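What a Jubilee Leaves Behind: A Lay Religious Order in the Year After
Student project report, Religion and Community Life
Widad Darwish

The question I started with was simple enough to fit on the form: what does a religious order do once its jubilee is over? My tutor wrote "narrow this" beside it, and I narrowed it to one lay order, the Companions of the Open Door, and one chapter of it, in Skomico. The Companions turned 50 last August. They held a Mass, a procession, and a lunch that ran into supper. Then they went home with a booklet of resolutions.

The booklet has 61 resolutions in it. I read all of them, which puts me ahead of most of the chapter. "I looked at the pictures," one member told me, and he was on the drafting group.

I went to evening prayer, two chapter meetings and the kitchen supper that follows each meeting. The suppers taught me more. At the meetings people talked about renewal, and over the dishes they talked about who was driving whom to the hospital.
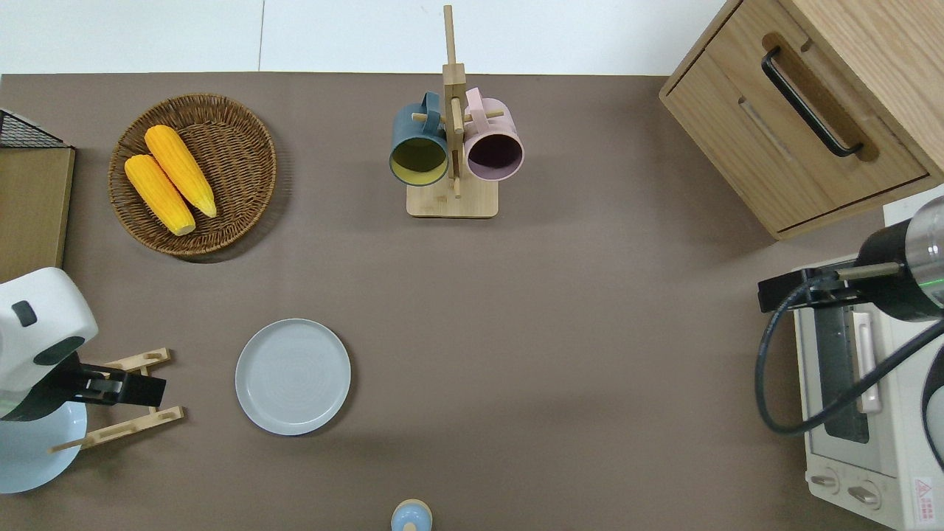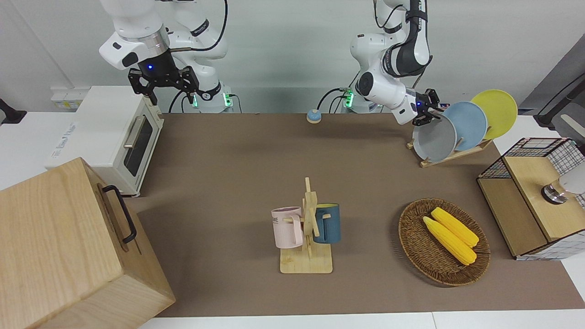

Corn in the basket, plates off to the side.

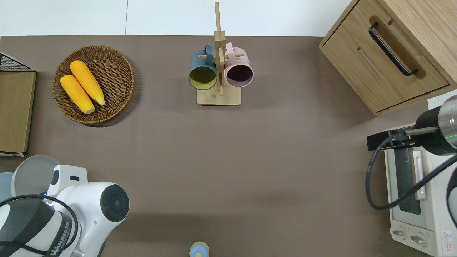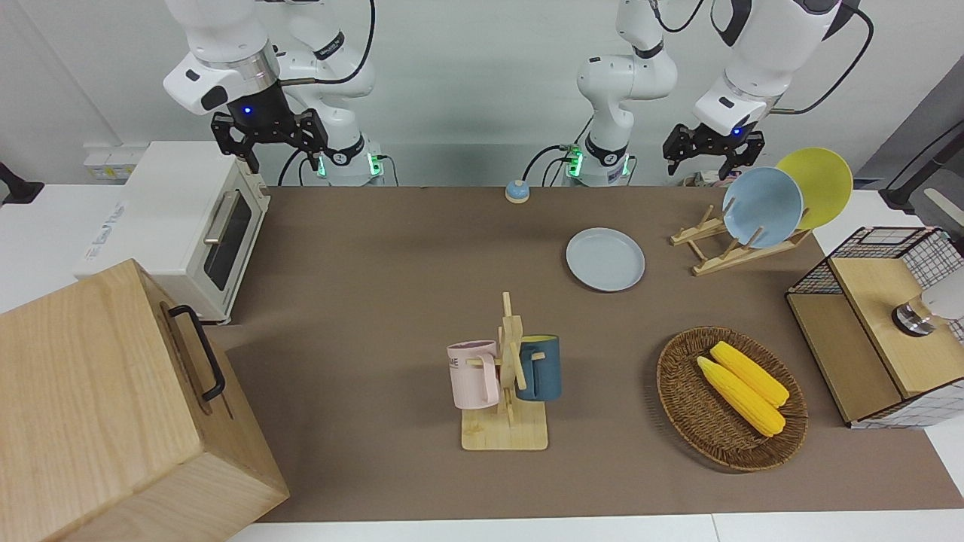 My first finding is that the members divide the resolutions without being asked to. There are the ones they were doing anyway, such as visiting the sick, and these are reported at each meeting as progress. There are the ones that need money. And there is Resolution 12, on silence, which was debated at great length on both of the evenings I attended.

The money is a real issue. The chapter put aside $2000 for a mission partnership with a sister chapter in Zumance, and the two sides have been exchanging very courteous letters ever since. The Zumance chapter would like a roof. Skomico had pictured something more spiritual. I was shown the letters and I think the roof will win.

My second finding concerns joining. The order hoped the jubilee would bring in younger people. It brought in me, with a notebook, and I'm not joining. A newcomer spends a year as an "inquirer" before making any promise, and the older members are proud of how slow this is. One woman waited three years because her sponsor kept losing the form.

I had planned a survey. I left 40 copies at the back of the chapel and got back a shopping list, so the report rests on conversations and on what I saw. That is a weakness, and my tutor has said so in two colors of ink.

What I'd look at next is the rule of life, a two-page text that members read aloud together once a month. They stumble in the same places every time. I asked why the wording hadn't been fixed, and was told that it had been, in the booklet.

Comments

oldchoirbass: Resolution 12 was debated at our chapter too. Loudly.

M. in Zumance: We would still like the roof.

pilgrim_pat: Good read. Is the booklet online anywhere? I lost mine at the lunch.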